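4.2 The open day at Warnside

I'll say up front that the open day wasn't planned as an experiment. We had 14 weeks of lab runs behind us by then, all of them with the same handful of people watching, and we wanted to see how Grukoda held up with strangers in the room (and how we held up, for that matter!). So on January 29, 2020 we opened the doors at Warnside, let people wander in, and ran the bag task over and over for anyone who cared to stop.

The task itself is the one from Section 3. The right arm works on a thin plastic bag lying on the floor, and the left hand waits until it's called for. We like floor pickups because they're awkward. The arms have to reach down and forward, the bag gives way as soon as you touch it, and the depth readings on see-through plastic are, to put it kindly, a mess. Figure 6 shows the point in the run that visitors asked about the most. 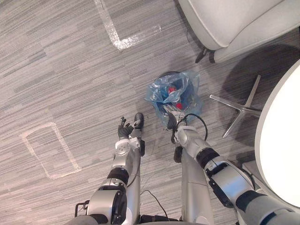 Figure 6. Head camera view during the bag task. The right gripper is in the blue bag; the left hand is held open.

A lot of folks wanted to know why the left hand was "just sitting there." Fair question! In the Tawhiri planner each arm gets its own queue, and the left one holds an open pose until the right one reports contact it trusts. In the lab we'd stopped noticing the wait. With a crowd of people staring at it, 15 seconds feels like forever, and I caught myself talking faster and faster to fill the gap.

We also heard plenty about the bag. One visitor asked if we'd picked blue to make it easier for the cameras, and we hadn't, it was the color that came in the pack. Still, it sent us back to our logs, and that's where the color test in Section 5 comes from. Red things seen through blue plastic are a decent stress test for the segmenter, since the bag shifts their color and its folds throw highlights all over the place.

By closing time we had logged some 90 attempts, fewer than the 100 we'd hoped for, mostly on account of stopping to chat. We don't pool these runs with the Ulovside data in Table 2. The pauses were too uneven, and more than once we restarted early so a latecomer could see the approach from the beginning. I'd still do it again, with a shorter wait on the left arm and a lot more bags.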